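Home | Syllabus | Readings | Handouts | Office hours
Print this page | E-mail this page

Politics of International Agreements
Handout 6: What does a signature do?
Posted 18/02/2020

Most news coverage of a treaty stops at the signing table. Pens, flags, a handshake, a quote about a new chapter. I want you to be suspicious of that moment, and this handout gives you some grounds for it.

Start with the vocabulary. Signing a treaty usually means that a government accepts the text and intends to take it home. Ratification is the step by which the state agrees to be bound, and in many countries that means a vote in a legislature. Entry into force comes later still, when whatever conditions the treaty sets for itself have been met. Reporters run the three together all the time. So do ministers, who have better reasons to know the difference.

There are exceptions. Some agreements bind on signature alone, and some apply provisionally while the parliaments are still arguing. Read the final clauses before you say anything about legal effect. They are dull and they are where the answer is.

The Watkins test

For seminar we will use the Watkins exercise again. You get the text of a trade agreement between two made-to-measure countries, Rurka and Ilari, running to 238 articles and 19 annexes. The press release that goes with it is one page long. Your job is to find out how much of the press release survives contact with the annexes.

Last year's groups did well on the tariff schedules and badly on everything else. Several papers repeated the claim that the deal "ends" border checks. Article 1 says it. Annex 7 takes most of it back, product by product, and the dispute chapter lets either side suspend the rest with notice. I would call that a promise to keep talking. You may disagree, but quote the annex when you do.
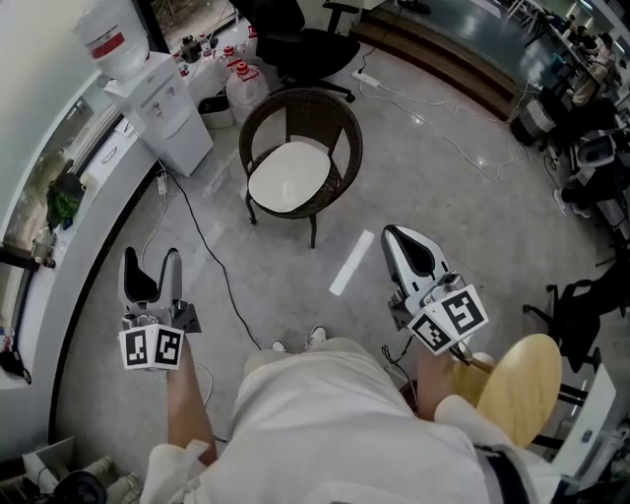
Seated, with a gripper in each hand.

Who gets to say no?

The textbook answer is that parliaments act as a check on the executive. I am not convinced this tells us much. In a good number of systems, members get the finished text, a short deadline and a choice between yes and no. They cannot amend a treaty the way they amend a bill. A vote under those terms is a real vote, but it is a strange kind of scrutiny, and the size of the majority tells you very little about what members think of the contents.

Compare the stage before signature. Negotiating mandates, committee hearings and leaked drafts are messier to study, and I suspect more of the power sits there. The evidence is patchy. Governments keep their drafts to themselves, and memoirs are written by people who want to look clever.

Be careful, too, with public opinion. The Brusix survey in your reader asked 1422 adults whether they supported "the agreement." It did not ask whether they could name one thing in it. I don't think the number is worthless, but I would like to know what people believed they were supporting. The follow-up wave in August changed the wording, so please do not draw a line between the two and call it a trend.

For next session

Read the preamble, Articles 1 to 12, Annex 7 and the final clauses. Skim the rest.

Write up to 1000 words on one of these:
- Does the Rurka-Ilari text bind anyone on the day it is signed? Point to the clause.
- A minister says the deal "cannot be reopened." Is that law or politics?
- What would a legislature need, and how early, for its approval to mean something?

Papers that rely on the press release will be returned unmarked. Background on treaty law is in the blue section of the reader, and the glossary there is better than mine.

Print this page | E-mail this page
Contact the course office | Copyright 2020, all rights reserved | Back to top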